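We moved the last of the boxes in March, and I have been meaning to write down what the move cost while I still have the paperwork. The kitchen is the only room that is properly set up.
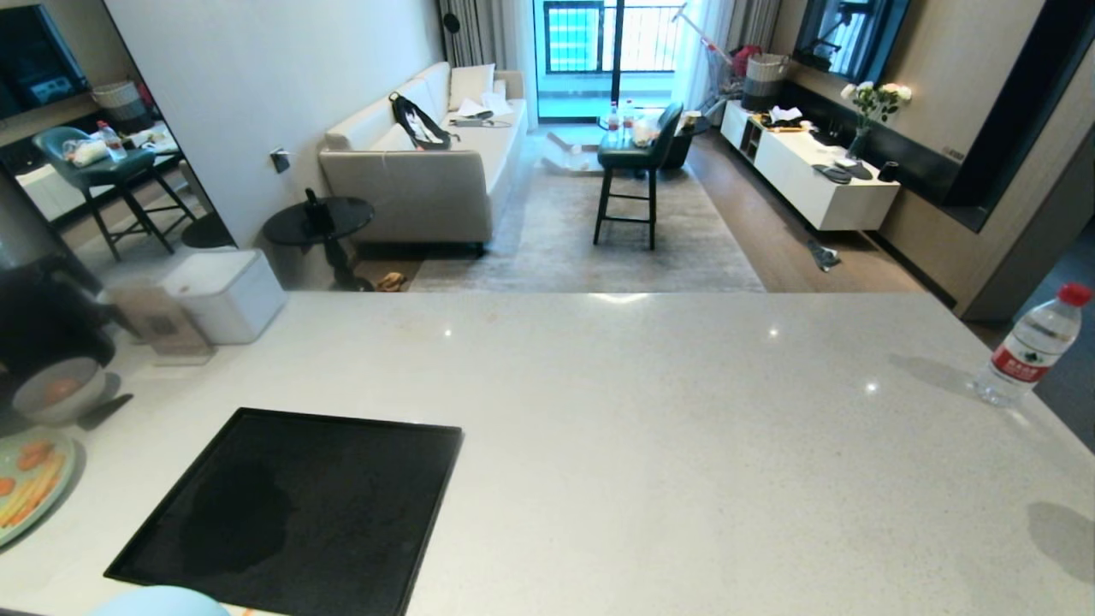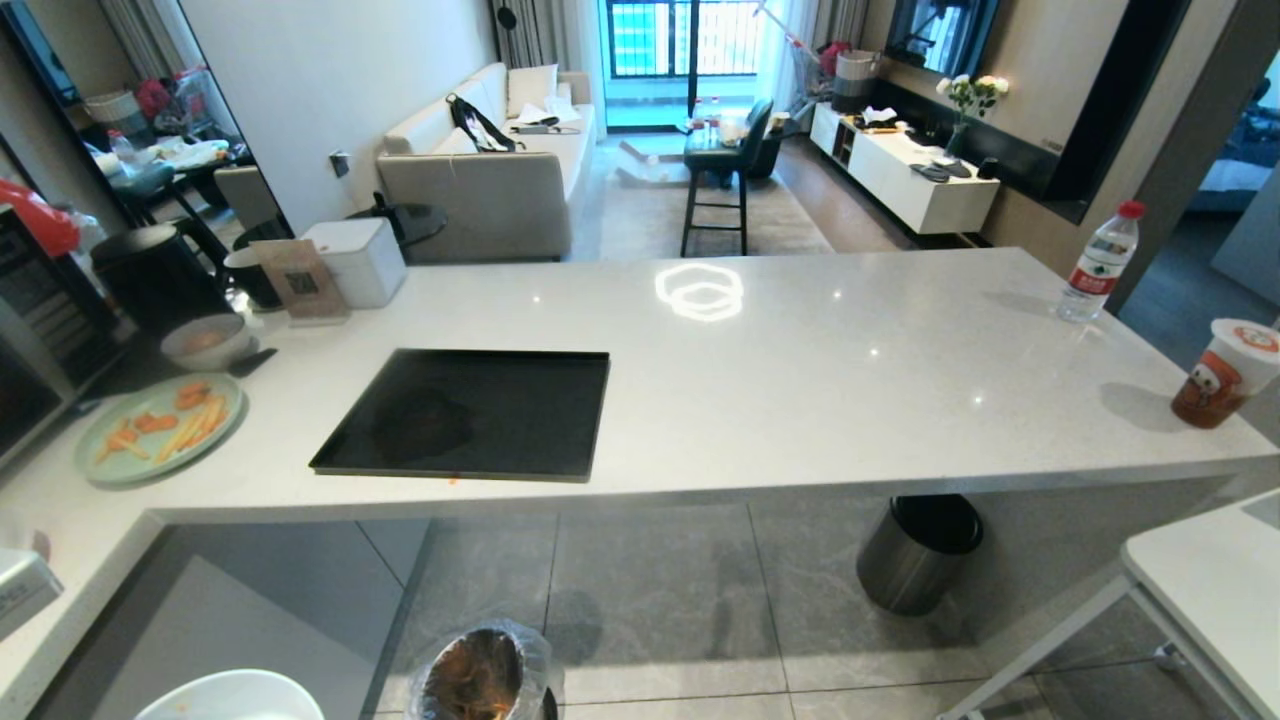
Carrots on the counter, kitchen more or less in order.

The removalist quote was the biggest line. We got 2 quotes, and went with Hostell, who charged $1,242 for the truck and a two-person crew. The other mob wanted $167 less but couldn't give us a morning start, and our lift booking finished at noon.

I packed 53 boxes myself over three weekends. Rhea Bañez lent us hers from her own move, which saved a fair bit. If you borrow boxes, check what is already written on them. We had "Bathroom" crossed out and rewritten so many times that the kettle ended up in the wardrobe.

Things I would do again: redirect the mail early, and photograph the meters at both places. Things I wouldn't: leave the internet until the last week. The new connection took nine days and I used up all the data on my phone.

The bond from the old flat came back in full — Marthinus Mnguni did the final inspection and only asked about the blinds. I still need to change the address on my licence and the car rego, and the spare room is boxes to the windowsill.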